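From the August newsletter

Does the one-sheet fold test tell you anything?

Every summer somebody hands me a new way to judge craft paper, and every summer I end up back where I started, which is folding a piece and looking at it. This year's method is the one-sheet test. You take a single colored sheet, lay it on a patterned surface, bend one side over without pressing it down, and study the curl. A good sheet is supposed to roll over smoothly. A bad one is supposed to buckle or go flat-sided.

Bethel Kassa is a believer and has been trying to bring me around since spring. I said I would give it a fair hearing in print. I didn't promise to be converted.

The claim I like best is the one about the surface. Fans of the test say a pale, marbled background shows up the line of a bend far better than a plain white table. I'll grant that orange on cream is easy on the eyes, and a long straight edge does stand out against all those swirls. But a shiny surface throws the ceiling lights back at you, and I would take a dull gray board over a pretty one for any close work.
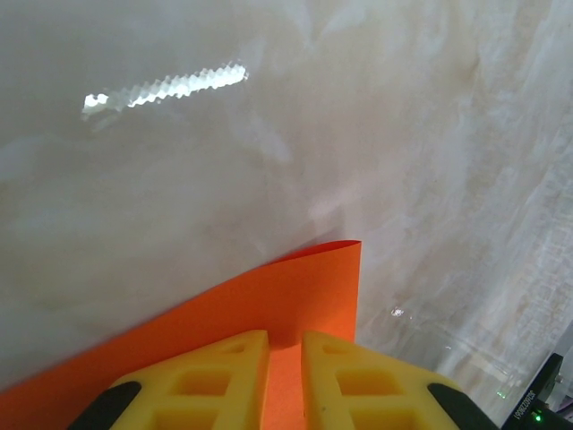
What the curl is supposed to show

The smooth lip along the top of a bent sheet is meant to tell you about the grain. Paper bends more willingly along the grain than across it, and no one argues with that. My trouble is with the next step, where a nice round curl gets read as proof of quality. Cheap paper bent the right way will curl beautifully. Good heavy stock bent the wrong way will fight you. Unless you try the same sheet in both directions, you have learned very little.

Color is the other thing people get excited about. On a saturated orange, the two layers of a loose bend look like different papers, the face lighter and the layer behind it closer to red. Bethel takes this as a sign of good dye. I take it as a sign of where the light is - and I'd want to see the sheet turned around before I said anything about dye.
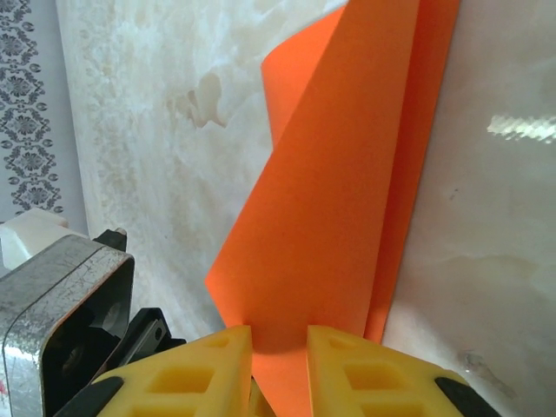
Orange sheet bent over on itself, lighter in front and deeper behind.

Ilach or Traven?

Hiwot Mamo asked which of the two to buy for the fall folding table, and whether the test could settle it. I put 27 sheets through it at my kitchen counter over two evenings, both brands, and could not tell them apart by the curl. I could tell them apart by creasing them hard and opening them up again. The Traven showed a pale line at the crease on most sheets and the Ilach on only a few. That took a thumbnail and no theory at all.

So my vote is Ilach for anything that gets opened and refolded, and whatever is cheapest for the rest. Wandard also makes a square pack, which I haven't tried and won't pretend to have an opinion on.

If you want to run the one-sheet test anyway, at least give the paper some room. Keep one square out and put the rest of the pack away. Start with it flat, bend it one way, then turn it a quarter and bend it the other way. Write down which was easier before you decide how you feel about it.
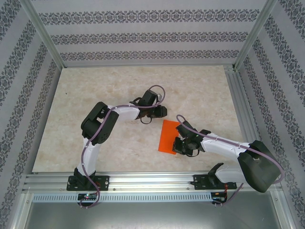 A single orange square on the cream and tan marbled floor.

Bethel will reply in the next issue and has already asked for more space than I got. The fall folding table is back in the Woldegiorgis room at 6, same as last year, and there will be Ilach squares to try. Bring your own scissors if you are particular about scissors.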